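Prallport Hand Module
Cloth handling package with wrist camera
Hareswood Robotics / Products / End effectors

Overview
Prallport is a multi-finger hand module supplied with the grasp policy developed in our cloth handling study. It is meant for labs that work on household fabrics and want a tested starting point. The hand, the wrist camera and the trained policy are sold together under one part number.

Method
The policy was trained on 3400 teleoperated grasps recorded at our Itberg site. Isauro Contreras ran the recording and Jaqueline Villaseñor designed the contact labeling. Each grasp is split into approach, first contact, pinch and lift. The policy takes only the wrist view and the joint positions. No depth sensor is used, and the cloth is never modeled as a mesh.

Plaid and striped fabrics were kept in the training set on purpose. Earlier versions of the policy often took a printed line for a fold edge and closed the fingers on flat cloth.

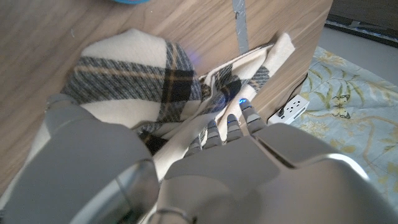 Wrist camera view, fingers over a bunched plaid blanket. One fingertip is pressing on the fabric.

Results
The released policy was tested on 200 grasps with 7 fabrics that were not in the training set. Thin cotton and fleece gave the most reliable pinches. Heavy quilted covers were the weakest group, mainly at the lift stage, where the cloth slid out between the thumb and fingers. Removing the contact labels made first contact slower on every fabric. The full table is in the technical note, document 4 in the download area.

What is included
Hand module, left or right
Wrist camera with bracket
Policy weights and inference code
Contact labeling tool

Requirements
A Triệu arm controller or any controller that accepts joint targets over Ethernet. The wrist camera must stay in the supplied bracket. Moving it changes the view and the policy has to be retuned.

Availability
Orders open. The training recordings are licensed separately; contact sales for terms.
Page updated 1 Jun 2021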